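Reading your town's budget at the kitchen table

Every spring our town posts its draft budget and gives us a couple of weeks to say what we think, and every spring I used to open the file, scroll until my eyes hurt and close it again. Last year it ran to 2,742 lines! I've gotten better at it, so these are my own tips, in no special order, from a person with no accounting background and a very ordinary laptop.

First, download it the day it goes up. Ours has been quietly replaced before, and you'll want the earlier one to compare. I put the date in the file name and leave that copy alone. All my messing around goes on in a second copy (I learned this after sorting one column and not the others, which scrambled the whole thing).

If you can only get a PDF, ask for a spreadsheet. I sent a two-line email to the clerk's office in Tapia and had one back the next morning. Be nice, say which document you mean, and give them a few days.

Next, sort by amount, biggest first, and look at just the top 15 lines. Mine were nearly all payroll, debt and road work, and once I'd seen that I stopped getting so worked up over the flower baskets downtown. 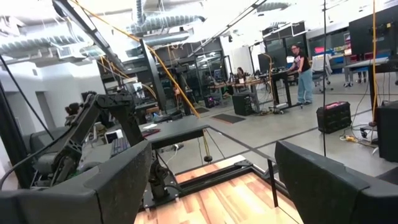 Then pick one thing you care about and follow it. I picked the library. I filtered for the word "library" and got less than I expected – the heating was under buildings and the book van was under vehicles, so try a few different words before you decide something's been cut. Supplier names are worth a search too. Ours has a company called Vestora that turned up in 3 different departments, spelled two ways.

Watch out for negative numbers. I once got very excited about a big minus sign next to parks, and my neighbor Amado Sarmiento had to explain that it was money coming in from field rentals. Oops. Now I check whether a line is income or spending before I say a word to anybody.

I like to print the pages I'm working on and go at them with two highlighters, yellow for "I don't get this" and green for "went up a lot." Clip them to a baking sheet if you're short on table space, and the whole lot can go on top of the fridge at dinnertime.

When you write your comment, keep it to a page and quote the line number every time. "Line 15, tree trimming, why is this lower than last year?" gets you a real reply. A long letter about how the town is going downhill gets you a form letter, and I have a couple of those in the drawer!

Also, go to the meeting if you can. Bring a pen and something to eat, and sign up to speak when you walk in, not later, as the list closes early. The final version comes out in October here, so I put a note on the calendar to pull out my old copy and see what changed.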